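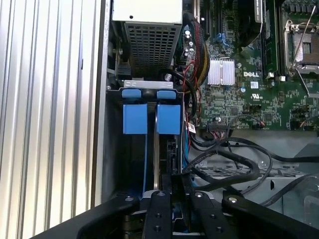 The Last Dell

4 min read

The computer had sat under the counter at Holler Feed and Seed since before she was hired, and it had run the scale tickets the whole time. On Thursday it wouldn't start. The fan spun up, stopped, spun up again and stopped. She turned it off at the wall and went to get a screwdriver, and then found out the side came off without one.

She called the owner at home.

"Can you get the tickets off it?" he asked.

"I don't know yet."

"The Malhotra account is on there. All of it."

"I know it is."

He told her there was a place in town called Rodo that charged 75 dollars just to look. She said she would look for free, and he said that was fine as long as she didn't lose anything.

She carried it to the back and laid it on the bench where they sewed sacks. It was heavier than she thought a computer should be. She had a flashlight, a paintbrush and a muffin tin for the screws. Her brother had shown her how to do this once, at their mother's kitchen table, when she was fourteen and he was home from his first year at school. He made her touch the metal of the case before she touched anything else. She did that now.

Inside there was corn dust. It had packed into the heatsink like felt. She brushed it out a little at a time and tipped it into the trash, and more came from behind the power supply. There was a dead moth in there too. She worked until the metal showed.

Then she took out the memory. The latches were stiff and she broke a fingernail on the second one. She rubbed the contacts with a pencil eraser, the pink kind, and blew off the crumbs. She put everything back and pushed until it clicked.

She plugged it in. The fan spun up and stopped.

It was past 4 by then and a man was at the front wanting layer pellets. She rang him up on the paper pad. He asked what happened to the computer and she said it was in the back having its lunch. He asked if it was coming back. She said she hadn't decided.

When he was gone she locked up early and called her brother, for the first time since March.

"It's the processor or the board," he said. "Is it one of those Dells?"

"Yes."

"I've got the same one in the garage. Same board, I think. Don't do anything to the drives. Just leave them where they are."

"I wasn't going to do anything to them."

"You always say that."

She could hear a television going behind him, and then he must have walked away from it. He asked how she was. She said the roof was fixed. He said that was good, and that he could be there Saturday if she didn't mind him staying over. She said the couch was still the same couch.

"I'll bring a pillow, then," he said. 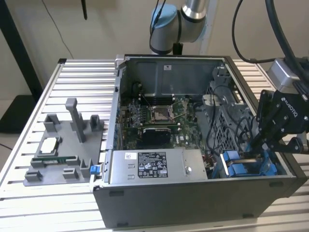
Saturday

He came with the other computer on the passenger seat, buckled in. He had a box of doughnuts from Clurkirel on the floor under it, and she took that out first.

They set the two machines side by side on the sack bench. His was cleaner. He lifted the lever on the socket and took the processor out with two fingers, and she held the light. Neither of them talked much. He asked for the paste and she handed it to him. He asked for a rag and she gave him a piece of feed sack, and he looked at it and used his shirt.

"You cleaned this," he said, when he got to hers.

"There was a moth."

"There's always a moth."

He put the new processor in and screwed the heatsink down a turn at a time, going corner to corner. She plugged it in. The fan spun up and kept going. The screen stayed black for a while and then asked for a password.

She typed it. The tickets came up in their long gray list, the Malhotra ones at the top. He read a few of them over her shoulder.

"That's a lot of oats," he said.

"They have horses."

She copied the whole list onto a drive, and then onto another drive, and put one of them in her coat. He was already on his second doughnut. She pulled up a stool and asked him if there was any kind with jelly left.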